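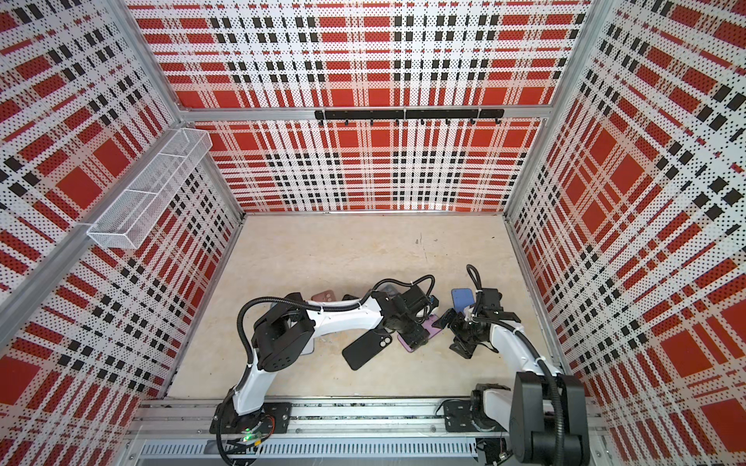

A hook rail and a white wire-mesh basket mounted above a sorting bench, with phones or phone cases on the board. Photo: Katsuhiko Yoshida

Dramov moves returned phone cases to bench sorting

Dramov has changed how it handles phone cases returned through its shop counters. Since December the cases have been graded on open benches at the Leite depot, where they used to be sorted straight from the shipping carton. The depot receives 800 cases in a normal month.

Each case is laid on the bench, checked for cracks at the corners and around the camera opening, and matched to a phone model. Cases that pass are cleaned and sold again at a reduced price. The rest go to Kuten, a plastics recycler, which collects once they reach 100 kilograms.

Cases are graded in lots of 30. A lot has to be cleared and logged before the next carton is opened. Dusty cases are not rejected at this stage, as surface dirt is not counted as damage. Faded color is noted on the lot sheet but does not affect the grade.

The first full count under the new method found 269 cases fit for resale, well above the figure for the last month of carton sorting, according to the company. Dramov did not release the earlier number. It said most rejects had split along the lower edge, and that soft cases held up better than hard ones.

Model matching remains the slowest step. Several phone generations differ only in the size or position of the camera opening, and older cases often carry no part number. Stelturum, which supplies the stock software, is preparing a lookup table by opening size.

Shops will continue to accept cases of any make at the counter. Batteries and chargers are still collected separately.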